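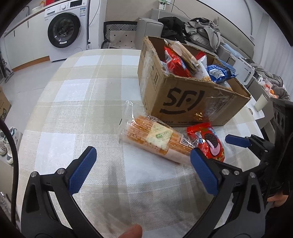 One reader wrote to me after my last column that flossing is a waste of an evening, that a good electric brush gets into everything worth getting into, and that dentists only bring it up out of habit. I have read that message several times now and I still want to answer it, because I used to think the same and I was wrong for a very long time.

My own conversion came last August. I'd gone to the Bolau Street practice for a check-up, quite pleased with myself, and the hygienist went round my gums with her little probe, calling out numbers. Lots of fours. A couple of fives at the back. She didn't tell me off. She handed me a mirror and a small brush on a bit of wire, the sort that goes between the teeth, and had me do the lower left side while she watched. It bled, and I was mortified. I am 51 and I have been brushing my teeth twice a day since I could reach the basin!

So I'm a late starter, and like all late starters I want everyone else to join in. Interdental brushes are wonderful. They're easier than floss if your fingers are as clumsy as mine, they come in different widths, and once you've found the right ones (I need two sizes, pink for the front and a fatter one for the molars) the whole business takes less time than boiling the kettle. I do it before I brush, in front of the radio news, and by the third week the bleeding had stopped. At my next visit the fives had gone.

My reader does have a point about the electric brush. I love mine. It does a far better job on the flat parts than I ever managed by hand, and the timer shames me into finishing. But the bristles can't reach where two teeth press together, and that's just where my trouble was – down in the gap, quietly getting on with things for years.

Where I'd agree with the grumblers is on how we're told about it. Most of us get half a minute of advice while lying on our backs with a mouth full of suction, which is a hopeless way to learn anything you do with your hands. I'd love every practice to do what mine did: sit the patient up, give them the mirror and let them have a go. Ten minutes of that did more for me than every leaflet I've carried home and lost. If the appointment has to be longer, make it longer. I'd happily pay a bit extra, and I say that as someone who hunts for the cheap toothpaste.

And please ask about sizes. A friend gave up after two days because she'd bought the widest brush in the shop and was trying to force it between her front teeth. Of course it hurt! She went back, was measured properly, and now she's as tiresome on the subject as I am.

To my reader, then – try it for three weeks, gently, with the right size, and write to me again. If your gums bleed past that, go and have them looked at.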